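The lid drawer, and other things I finally dealt with

So I spent most of May ignoring the kitchen, and then one morning the drawer under the microwave wouldn't open. At all. A lid had flipped up inside and wedged itself against the frame, and I had to fish it out with a butter knife before I could get at the coffee scoop. That did it for me!

I've moved the whole lot out onto the big table before (you may remember the Great Spice Purge), and I still think it's the best way to sort anything. If it stays in the cabinet I just shuffle it. If it's out on the table I have to look at it. I put down the green tablecloth with the white grid, the one Yiran Fang gave me when she moved from Ballcombe and swore she was done with owning linens. She now owns more linens than I do.

I worked through the food containers first, one at a time, because if I let myself pull out a whole stack I start making towers and then it's lunchtime.

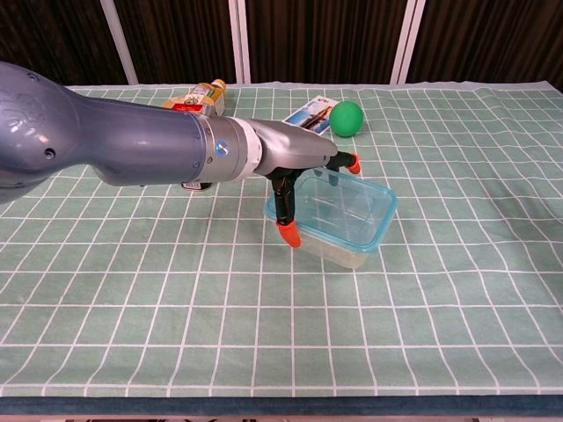

My rule was pretty simple. If I could find the lid, it stayed. If I couldn't find the lid but I really loved it, it could become a drawer tray. Everything else went in the bag by the door. I lost a couple of good ones this way, including the soup tub I've had since my first apartment on Leltside, and yes, I took it back out of the bag once. Then I put it back in. Then Đạt Lưu came by for his casserole dish and I made him carry the bag down before I could change my mind again.

The shallow trays are my favorite find of the whole business. I used to think they were useless – too low for leftovers, too wide for the fridge door – but they're great for keeping small stuff together. I've got one by the stove now for tea bags and rubber bands and the clip that holds the chip bag shut. You slide the whole thing out, wipe under it, slide it back. I'm a little bit in love with this system and will be boring everyone with it until at least Thanksgiving.

The part that always slows me down is the odds and ends. Every time I clear a shelf there's a group of things that don't belong in a kitchen and don't belong anywhere else either, and they sit there on the table while I make a snack and think about them. I gave myself 30 minutes for that bit and used all of it.

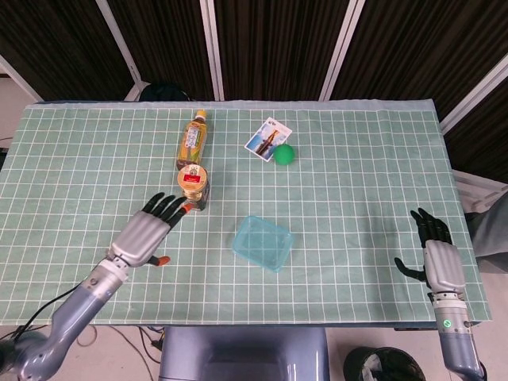 A bottled drink, a jar with a gold lid, one green ball and an empty tray.

The ball went in the hall basket with the dog leash. The jar is back on the shelf, at the front this time, where I'll remember I have it. And the drink went in the fridge door for later.

What I still haven't figured out is where the lids should live. Yiran keeps hers standing up in a dish rack, and I tried that, but my drawer is too short for it and they all lean over like tired commuters. For now they're lying flat in the drawer, big ones at the bottom. If you've got a better idea please leave it in the comments, I read every one.

Next up is the cabinet over the fridge. I haven't opened it since winter and I'd like a taller stool first.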